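Writers' room notebook, 7 January 2019

Present: Noura, Malachy, Bukola, me. Elie Masri on the phone from a parking lot, so half his notes are about a shopping cart.

Carried over from before the break: the mayor piece. Town of Vellby unveils a statue of the pothole on Geerts Street. Draft 4 is 700 words and the joke is done by 140. Malachy says the other 560 are "world building." Tried cutting to 390 and read it aloud. Better. The ribbon cutting stays, the ribbon falling into the pothole goes, as everyone saw it coming from the headline.

Headline test, same piece:
Mayor Proud To Announce Hole (2 laughs, one of them Malachy, who wrote it)
Vellby Pothole Now Eligible To Vote (groan, then an argument about residency rules)
City Fills Pothole With Mayor (Bukola, instantly; we're using it, which means rewriting the piece)

Quote problem. Our fake councilman sounds exactly like our fake senator, who sounds exactly like me. Noura suggests giving him one thing he wants. Wrote down "a bigger chair." Try it in draft 5.

Senator Gilleo sketch: parked until April. He filibusters his own birthday party, fine, but there's no second beat. I've now pitched three second beats and been thanked for each of them in that voice.
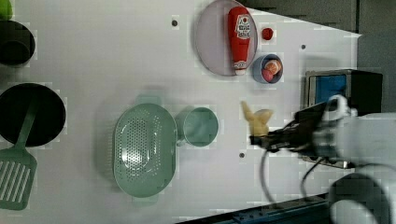

2 min read

Broltov, the undecided voter who has been undecided since birth, still works. Bukola wants him unable to choose a condiment at the campaign cookout, with both candidates begging. Keep the ketchup. Lose the mustard's concession speech, or move it up top and start there.

To do: draft 5 (me), chair (also me), find out what Masri said about the ending.

E. Khasawneh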